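Importing my plant lists into Dernari

I finally moved my garden records out of the old spreadsheet and into Dernari, and it only took me most of an October evening and two pots of tea. Melina Economou had been after me to switch for ages (hi Melina, you win).

The import screen is pretty friendly once you know what it wants. You give it a plain text file with one plant per row, and it guesses what each column is. It guessed 9 of mine correctly and then decided that my "Bed" column was a date. No idea why! You can change it from the little menu over the column, but do that before you press Check, or it goes back to its own guess and you get to start over.

My other trouble was accents and odd characters. Anything I had typed on the old laptop came in as little boxes, so I opened the file in Lill, saved it again as UTF-8, and that cleared up all but 5 rows. Those I fixed by hand. Two of them were duplicates anyway - I had the same salvia listed under both its old name and its new one.

The free version stops at 100 rows per file. I have more than that, so I split mine by bed, which made it easier to find mistakes. Grigoris Stefanou wrote in the comments last time that he does his by month of planting, and I can see that working too if you mostly grow vegetables.

I still haven't figured out how to bring in my notes with line breaks. Everything after the first line just disappears. If you've got that working, please tell me how, I'd love to know!

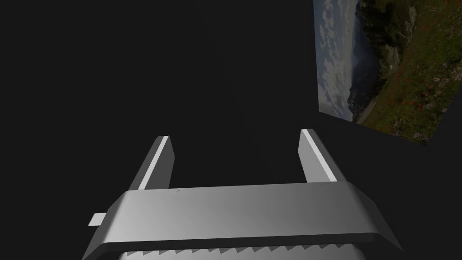 Still on my list

Export a backup before the next update, and go through the 31 plants that have no location yet.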